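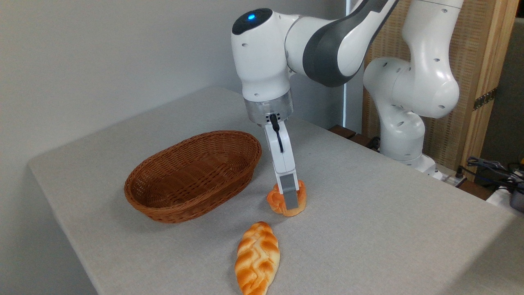
Gundisberg, im Mai

Um halb sechs aufgestanden, weil der Teig seit gestern Abend im Keller stand. Er war gut gegangen, fast zu gut, der Deckel hatte sich schon gehoben. 1000 Gramm Mehl, davon 200 Gramm Dinkel, der Rest Weizen aus der Mühle Sultier. Das nächste Mal nehme ich weniger Dinkel, der Teig riss beim Flechten zweimal und ich musste von vorn anfangen.

Erst den Zopf gemacht, dann aus dem Rest die Knoten. Beim Zopf bleibe ich bei 4 Strängen, mit sechs komme ich immer noch durcheinander. Die Knoten gehen inzwischen ohne Nachdenken: Strang rollen, einmal schlingen, Enden unten einschlagen. Wenn man die Enden nicht fest genug andrückt, gehen sie im Ofen wieder auf. Heute war es bei zweien so, die habe ich gleich zum Frühstück gegessen, mit Butter und der letzten Quittenmarmelade.

Mit Ei bestrichen, nach zwanzig Minuten noch einmal. Die Kruste ist dadurch glänzend und ziemlich dunkel geworden, in den Falten blieb der Teig hell. So gefällt es mir. Der Ofen zieht hinten links stärker, das Blech muss nach der Hälfte gedreht werden, sonst wird eine Seite zu braun. Ich schreibe es hier auf, weil ich es letztes Mal vergessen hatte.

Vormittags den hellgrauen Stoff über den Tisch gezogen und glatt gestrichen. Der ovale Korb ist nun doch der rotbraune geworden. Er ist aus Kunststoffgeflecht und kein Erbstück, dafür kann man ihn unter dem Wasserhahn abspülen und die Krümel sind weg. Der alte von Godinho hat am Rand so viele gebrochene Stellen, dass er am Stoff hängen bleibt. Vielleicht kommen die Zwiebeln hinein.

Der Zopf passt nicht in den Korb, wenn noch Knoten dazu sollen. Er kommt also aufs Brett.

Nachmittags eingekauft: Hefe, Eier, Backpapier. Die Butter ist wieder teurer geworden. Bei Jivcombe nach einem längeren Brotmesser geschaut, eines für 60 Franken lag gut in der Hand – ich habe es trotzdem liegen lassen. Das alte lasse ich zuerst schleifen.

Abends Suppe und Brot. Morgen den Ansatz füttern und das Mehlfach auswischen.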